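**Visit report: Mulari home textiles and storage workshop, February**

The visit to the Mulari premises was arranged at the invitation of Lempi Riihimäki and covered the handling of clothing and soft goods in open baskets. Our group arrived at 9:30 a.m. and was received in the ground floor meeting room, where the program was handed out and visitor badges were issued. Glykeria Politis took notes for the household services section.

The first hour was given to the storage catalog. Mulari lists 214 articles at present, of which 152 are woven. The remainder are fabric bins and lidded boxes, which were not discussed. Members asked about delivery times for replacement baskets and were referred to the sales office.

The group then moved on to the woven ware. Wicker remains the preferred choice at Mulari for clothing that is waiting to be sorted or mended, as air passes through the sides. Flat strands are favored over round ones, and members were advised to run a hand along the inside of any basket before use. Garments with existing damage should be set apart before they are placed against a weave.

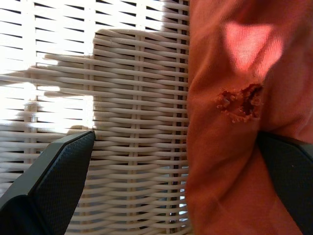
*White wicker weave with torn orange-coral fabric beside it.*

Discussion of torn items took longer than planned. Mulari recommends that a hole be closed with a few loose stitches before laundering, even where a proper repair is to follow. Martti Väisänen asked whether this applied to knitted goods as well and was told that it did, provided a blunt needle is used. A printed sheet on mending will be sent to all sections.

Shallow trays were covered after the coffee break. Their advantage is that a single garment can be seen and lifted out without disturbing others. Their disadvantage is shelf space, and our own shelving at Valtonen would need to be measured before any order is placed. A rolled rim was recommended for trays that are carried often.

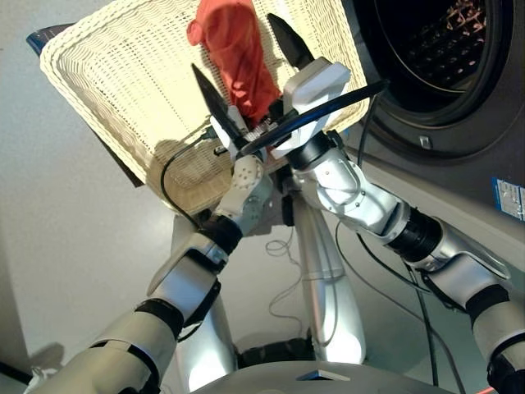

Kacper Lis remarked that shallow trays had been tried at Valtonen before and that staff soon piled them too high, so he would want a fill line agreed first. The point was noted and will be taken up with the shelving measurements.

The visit closed at 12:15 p.m. Two sample trays have been requested for trial in the sorting room. Comments on the mending sheet should be sent to Glykeria Politis.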